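Cómo lavar y conservar manteles individuales y caminos de mesa de tela

Los manteles de algodón o mezcla se estropean más en el lavado que en la mesa. Antes de meterlos en la lavadora, sacúdalos por la ventana y pase un cepillo seco por el revés. Las migas que quedan en la trama se vuelven pasta con el agua.

Manchas de grasa: cubra con maicena, deje 60 minutos y cepille. Después, una gota de lavavajillas y agua tibia. No frote en círculos, siga el sentido del hilo.

Vino y café: agua fría por el revés, cuanto antes. Si la mancha ya está seca, remoje en agua con una cucharada de percarbonato. En telas de color, pruebe antes en una esquina del dobladillo.

Cera: hielo, raspar con una cuchara y planchar entre dos papeles de cocina.

Lave a 30 grados con prendas de color parecido. El centrifugado alto marca arrugas que luego cuesta quitar. Tienda la pieza estirada, a la sombra y con las pinzas en los extremos cortos. En julio, con sol fuerte, los rosas y los azules se comen en pocas semanas.

Planche con la tela algo húmeda y por el revés. En las rayas, vaya siempre a lo largo; si plancha en diagonal, se tuercen y ya no vuelven a quedar rectas.

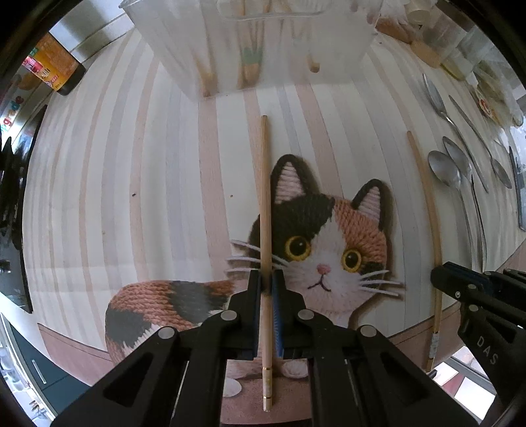
Rayas rosa, beige y gris azulado sobre fondo crudo.

Para guardarlos, enróllelos en un tubo de cartón. Doblados acaban con una línea amarillenta en el pliegue. Una bolsita de lavanda seca basta para un cajón; cámbiela cada 9 meses.

Artículos relacionados
Quitar la cal del hervidor
Tablas de cortar: limpieza y aceite
Cómo afilar tijeras de cocina
Trapos que no sueltan pelusa
Ordenar el cajón de los cubiertos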